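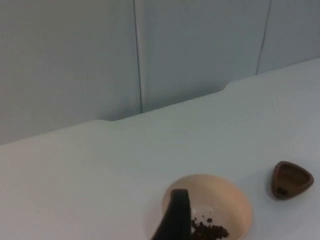
Table blanche, mur gris-bleu clair, panneaux lisses.

Forum Pros de la coiffure > Gestion du salon > Logiciels et labels

Sujet : Label Droro, quelqu'un a signé ?

mechecourte
Bonjour à tous. J'ai reçu la visite d'une commerciale pour le label Droro, « salon d'excellence ». 1229 euros la première année, avec plaque pour la vitrine, page sur leur annuaire et « audit qualité ». L'audit se fait par questionnaire en ligne, je l'ai rempli pour voir : vingt minutes. On me demande si j'accueille bien mes clientes. Devinez ce que j'ai coché. Quelqu'un a vu la différence sur son chiffre ?

bacashampoing63
Signé en septembre, pas renouvelé. La plaque est jolie. Des clientes qui m'en ont parlé : zéro. Leur annuaire annonce 2000 visites par mois, sauf que c'est tout le site, toutes régions confondues. Pour ma fiche à moi, je n'ai jamais réussi à avoir le chiffre.

Lison_coloriste
Je ne suis pas d'accord avec vous deux. On l'a depuis trois ans au salon et ça m'a obligée à remettre à plat les fiches techniques, les tests d'allergie avant coloration, tout ce qu'on repousse. Rien que pour ça je ne regrette pas.

mechecourte
Mais ça, Lison, tu pouvais le faire sans eux ? Personne n'est venu vérifier tes fiches, si ?

Lison_coloriste
Non, personne n'est venu. Mais je ne l'aurais pas fait. Chacun son moteur.

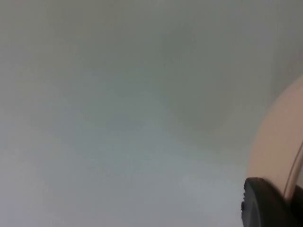
tondeuse_et_cie
Le label, je veux bien, mais lisez le contrat avant de parler de moteur. Chez moi la reconduction était tacite, préavis de trois mois, et la deuxième année passait à 700 euros « tarif fidélité » à condition de prendre aussi le pack communication. Le pack, parlons-en : des textes tout faits rédigés par Psarras, leur prestataire, à recopier sur la page du salon. Trois phrases creuses, et c'est censé donner envie de se faire couper les cheveux. J'ai demandé à quoi ça servait, on m'a répondu « ambiance ». J'ai résilié par recommandé.

bacashampoing63
Ah oui, Psarras. Même formule chez Zekamley avant, il me semble. On change l'autocollant et on recommence.

NoreenF
Bonjour, Noreen Foley, je tiens un salon mixte et je suis passée par Zekamley puis par Droro. Ce n'est pas la même chose. Zekamley envoyait une cliente mystère, avec un compte rendu de quatre pages parfois vexant (on m'a reproché l'attente au bac, et c'était vrai). Droro n'envoie personne. Si vous voulez payer pour un regard extérieur, demandez noir sur blanc qui se déplace et combien de fois.

mechecourte
Merci Noreen, c'est la première réponse concrète que j'ai. Zekamley, c'était quel budget ?

NoreenF
Dans les 3000 euros tout compris, formation de l'équipe incluse. Cher, je ne vais pas vous dire le contraire. J'ai arrêté au bout de deux ans.

Lison_coloriste
Donc plus du double pour s'entendre dire que le bac est lent. Je garde mon questionnaire.

tondeuse_et_cie
Ton questionnaire où tout le monde obtient la note maximale. Cite-moi un salon recalé.

Lison_coloriste
Je n'en connais pas. Je ne connais pas non plus tous les salons de France.

patine_froide
Question bête : quelqu'un a essayé Dorkix à la place ? C'est de la collecte d'avis après rendez-vous, pas un label. J'ai la démo la semaine prochaine et je me méfie, ils m'ont déjà appelée cinq fois.

bacashampoing63
Demande si les avis négatifs sont publiés tels quels. Quand j'ai posé la question, on m'a parlé de « médiation préalable ». J'ai raccroché.

mechecourte
Bon. Je vais répondre non à Droro et mettre l'argent dans un stage couleur pour mon apprentie. Si la commerciale rappelle, je lui demanderai la liste des recalés, je vous dirai ce qu'elle répond.

patine_froide
Et moi je reviens après la démo. Je demande pour les avis négatifs, c'est noté.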